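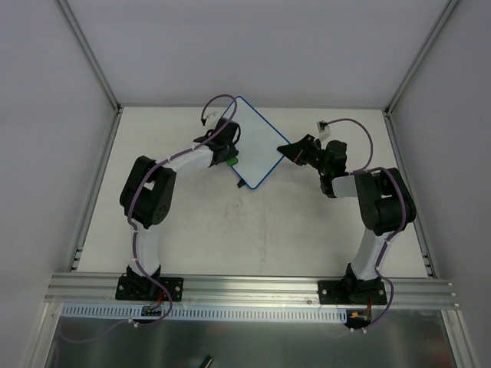 3. Materials and surfaces

The boards used in this study belong to a class of product sold for desk use in schools and small offices. They are light enough to hold in one hand, and most are kept in stacks and brought out for short tasks such as a spelling check, a sum or a quick note. In use they are seldom lined up with the furniture under them. A small board with a thin blue border, turned so that one corner points toward the front of the table and the opposite corner comes close to the far edge, as in Figure 2, needs more depth of table than the same board set square. We refer to this as the diamond position. With a plain, pale face on a white tabletop, the border is also the main cue to where the board ends and the table begins, and this matters for the edge measures described in Section 3.3.

3.1 Boards

We collected boards from two sources. The larger set came from Drikden, a supplier of classroom goods, and was bought new in April. The second set was lent by the Flarstead adult learning center, where the boards had been in regular use for several terms. In all, 201 boards were entered in the inventory. Each was given a number on a paper label fixed to the back, and its length, width, thickness and border color were recorded. Boards with a cracked corner or a lifted border were kept in the inventory but left out of the marking trials.

Border color was treated as a variable from the start. The supplier offered blue, gray and black, and the loaned set included a few boards with no border at all. Earlier work on desk boards has mostly looked at the writing surface and said little about the border. In our pilot sessions, users often placed a hand or a pen case over part of the border, and raters then found it hard to say from above whether the board was straight. We therefore asked raters to judge the angle of the board from the longest part of the border they could see, and to enter "unclear" when no side could be followed far enough.

3.2 Tables

Two types of table were used. The first was the Anberg table, a rectangular model with a smooth white top. The second had a wood-grain top in a medium brown. Both were set to the same height, and both were cleaned with a damp cloth and dried before each session. The feet were checked with a level once a week.

The white top was chosen as the harder case. Users working on it more often let a corner of the board pass over the table edge, and they took longer to find a board that had been laid face up among papers. On the brown top, a white board could be picked out at once from anywhere in the room. We report results for the two tops separately in Section 4 and combine them only for the cleaning data, where no difference was found.

3.3 Position and edge measures

For each placement we recorded three values: the angle between the lower side of the board and the front of the table, the distance from the farthest corner to the far edge, and the distance from the nearest corner to the front. Angles were rounded to the nearest 5 degrees. Raters worked alone from overhead prints and did not know which task the user had been given. Where two raters disagreed by more than one step, a third rating was taken and the middle value kept.

A board was scored as square when its angle rounded to zero. It was scored as diamond when the angle fell in the middle third of the range, and as slanted otherwise. Slanted placements were the most common by a wide margin, as expected from the way people turn paper when writing. The diamond position was less frequent and turned up mainly when two people shared one board from neighboring sides of the table. In that arrangement neither person has the board straight, and both can reach the whole face.

Small items close to the board were recorded as present or absent for each of its four sides. Anything touching or crossing the border was scored as overlapping. We made no attempt to identify the items at this stage, as color and size were enough for the analysis.

3.4 Marking and cleaning

Marking trials used 50 boards drawn at random from those in sound condition. A standard pattern of lines and solid blocks was drawn on each with a dry marker and left for 300 seconds. The face was then wiped with a folded felt pad in straight strokes, from one side to the other, until no mark could be seen under the room lights. We recorded the number of strokes and whether any color remained along the inside of the border.

Residue at the border was the most common fault, and it was worse on the loaned boards. The join between the face and the border holds a thin line of ink that a flat pad does not reach. Wiping along the border before wiping across the face removed most of it. The Ingvarsson pad, which has a beveled edge, was tried on a subset of boards and is discussed in Section 5. No liquid cleaner was used in any trial, and boards that still showed residue were set aside and not marked again.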